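Ticket 972: Slow overnight backups at the Sellmont site
Reading time: 2 minutes
Status: Open, awaiting supplier

Reported fault
The nightly backup of the Sellmont records server to Usuga storage has been finishing at 11 a.m. in place of 4 a.m. Staff opening shared folders in the morning have experienced delays.

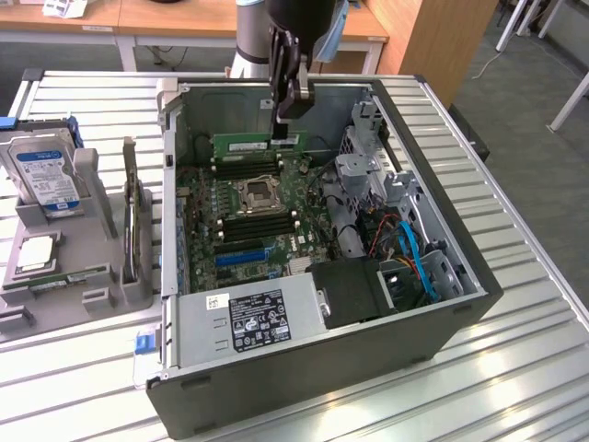

Checks carried out
1. The backup log was reviewed. No failed jobs were recorded.
2. The transfer limit in the Aneo scheduler was found to be set at 200 Mbit/s. The limit was removed for overnight hours.
3. The network cable between the server and the wall socket was replaced. Transfer speed did not change.
4. The virus scan was moved so that it no longer overlaps with the backup.

The next backup finished earlier, but still outside the agreed period. The matter has been referred to the supplier.

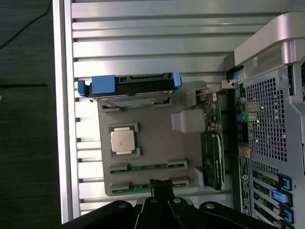 Lusitz Support replied that the storage service applies its own limit to each account, and asked for the scheduler log before any change is made. The log was sent in July.

Related tickets
Shared folders not opening at Sellmont
Aneo scheduler: changing overnight hours
Usuga storage: account nearly full

Last updated: July, 4 p.m.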